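Brimik abre al público su sala de trabajo compartido

22 de febrero de 2023

La cooperativa Brimik abrió esta semana su sala de trabajo compartido en el antiguo almacén de Lurnwood, cerrado desde hacía siete años. El espacio puede usarse por horas o con abono mensual, y la cuota completa es de 40 euros.

La reforma se ha hecho con poco presupuesto. Se conservó el ladrillo rojo de una de las paredes y se repasó el suelo gris. Buena parte del mobiliario procede de una oficina que cerró en otoño y lo cedió a cambio de la retirada. Las sillas se revisaron una por una antes de colocarlas.

Fouzia Bugti, coordinadora del proyecto, explicó que la mesa grande queda para reuniones y trabajo en grupo, mientras que los escritorios se reservan para quien necesite estar más tranquilo. El hervidor es de uso común y cada cual debe traer su taza. Las solicitudes de abono superan ya las 200, por lo que se ha abierto una lista de espera.

El horario será de mañana y tarde, con tres horas de cierre a mediodía. A partir de abril la sala abrirá también por las noches si hay suficientes inscritos. 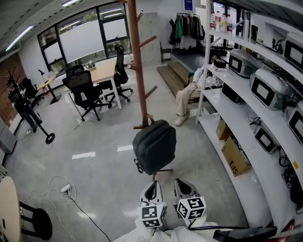
Valdir Figueiredo pide que se piense también en los enchufes: a su juicio, en una sala así la gente acaba sentándose donde puede cargar el portátil, y convendría llevar tomas hasta la mesa antes de ampliar el horario. La cooperativa ha respondido que estudiará la propuesta en su próxima reunión.

Las inscripciones se hacen en la entrada del edificio, en horario de apertura.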